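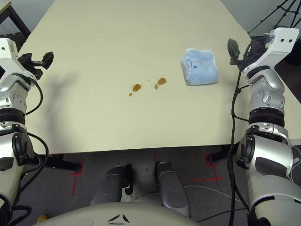 Small Spills, Pale Tables

A light-colored tabletop shows everything. Coffee, tea, cola and soy sauce all leave amber to brown marks that stand out on cream or beige long before they would on oak, and the rim of a puddle darkens first as the liquid dries from the outside in. Most of the damage people blame on the drink is done in the wiping.

The usual mistake is the long stroke. A folded cloth pushed across a group of drops picks up the first and smears the rest into a film. The film dries in minutes and is tacky if the drink held sugar. A press followed by a short lift takes up more liquid and spreads less of it.

Cloth matters more than cleaner. Plush cotton toweling holds a lot of water but releases lint when new. Flat microfiber lifts thin films well and is poor on volume. For a few drops of tea, a light blue hand towel folded into a thick square is enough. Folding gives several clean faces, and each should be used once and turned in.

Keep embroidery and stiff borders off the working face. Stitching doesn't absorb at the rate of the pile around it, and it can drag a line through a wet mark.

We tried towels from Sevex and Navberg on a matte cream top supplied by Jõgi, using black tea with sugar left to stand for 5 minutes. Both cleared the surface. The Navberg needed 7 presses and a damp pass. The Sevex took fewer but left lint along the front edge. After 60 minutes of standing, neither towel worked dry, and warm water was required.

Droplets that sit close together should be treated as one spill. Start at the outermost drop and work inward, so the wet area shrinks with each press. Check for the tiny ones beside the main marks, which are easily missed and become the sticky spots found on Thursday.

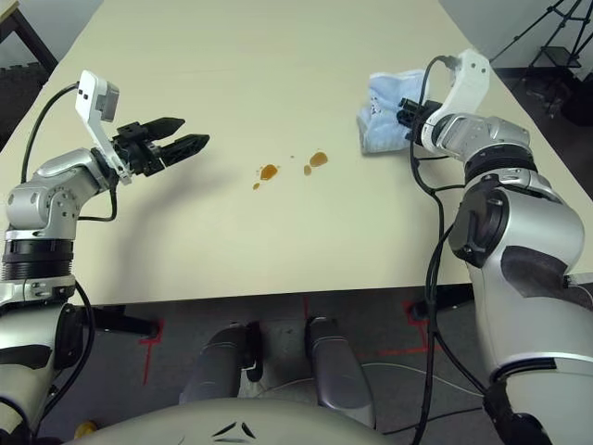
Finishing and Care

Follow with a second cloth, damp with plain water, then a dry one. Sealed tops by Stomudura and similar makers tolerate a drop of dish soap. Oiled wood should get water only, and very little of it. Rinse the towel in cold water before it goes in the wash and leave out fabric softener, which coats the loops and lowers absorbency.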